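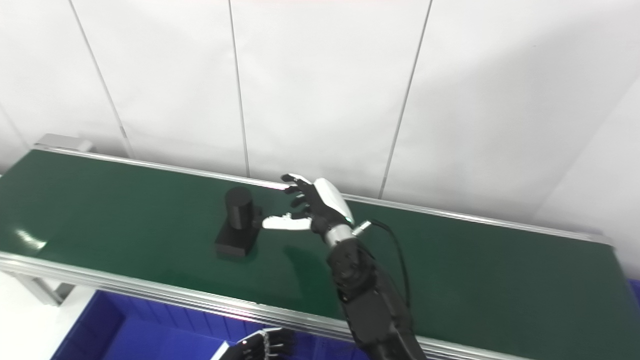
My Year Of Sending Things Back

I have a drawer in my kitchen that used to hold tea towels and now holds parcel tape, a marker pen, two pairs of scissors (one good, one terrible) and a wad of returns slips I keep meaning to throw out. If you'd told me ten years ago that I'd one day have a returns drawer I'd have laughed, mostly at the thought of me being organised enough to return anything.

It began with a coat. I bought it from Drallow in November, a big mustard thing with a collar like a dinner plate, and it looked marvellous on the girl on the website. On me it looked like a tent that had been put up in a hurry. So back it went, and the money turned up in my account, and something in my brain went ping! You can just do that! You can have a go at a coat, in your own hall, in your own terrible slippers, and then un-buy it.

After that I went a bit wild. Boots in two sizes. A lamp from Kedix that was meant to be "warm oat" and was plainly the colour of a plaster. Three swimming costumes, tried on in the bathroom over my knickers with the blind down, all of them going back. By spring the man in the corner shop where I drop my parcels had stopped saying good morning and had started simply holding out his arms.

I'm old enough to remember how my mum did it, and it was nothing like this. Returning something in her day meant a bus into Worville, her best shoes, and the item in its original bag with the receipt folded into her purse. She'd rehearse on the top deck. "It has come apart at the seam," she'd mutter, looking out at the ring road. Then there'd be a counter, with a woman behind it who held the cardigan up to the light for what felt like a week, and I would stand there dying quietly next to the hosiery. Mum nearly always won. She bought us a toasted teacake afterwards out of sheer relief, so in my head taking things back still smells of butter.

There's no teacake now. There's a barcode on my phone and a beep, and the whole thing takes less time than boiling an egg. I do wonder if that's half the trouble. When it cost my mum an afternoon and a bus fare she thought very hard before buying the cardigan in the first place. I buy things now with roughly the care I'd give to picking a biscuit.

Anyway, last summer I sat down with a cup of tea and my bank statements, which I don't recommend, and added it all up. I had spent over 2000 pounds on clothes and bits for the house in a year and had sent nearly all of it back. What I'd kept came to 248 pounds. I stared at that for a good while. It was quite a cheering number in one way (look how thrifty!) and quite a mad one in another, when you think of all that cardboard going up and down the motorway so that I could find out, again, that I don't suit a jumpsuit.

And I'd missed some, too. Under the bed I found a dress from Cuautle with the tags still on, well past its deadline, and I'd paid full price for it without ever once going outside in it. It's a lovely dress. It does up at the back with so many tiny buttons that I'd need to live with somebody much more patient.

So I made myself a rule, and I've mostly stuck to it. Anything I want goes on a list on the fridge and stays there for nine days. I know people who do a month, but I'm only human. If I still want it when the time's up, I get the tape measure out and measure whatever needs measuring, me or the alcove, and then I'm allowed to press the button. You would not believe how many things fall off that list. I wrote down "gold sandals" in March and by the following week I couldn't even picture them.

I've started going to proper shops again as well, and I'd forgotten how nice it is to feel a sleeve! Changing rooms haven't improved, mind you. The curtain still stops short on one side and the lighting still comes straight down on your head as if you're about to be questioned. But I tried on a navy jumper last month, and it was soft and it fitted and I walked out wearing it, with my old one in the bag.

I did send back a kettle the other week. It dribbled. Mum would have held out for a refund and an apology, but I just taped up the box, carried it down to the corner shop and got a good morning out of him, the first in ages. Then I went over the road and had a teacake.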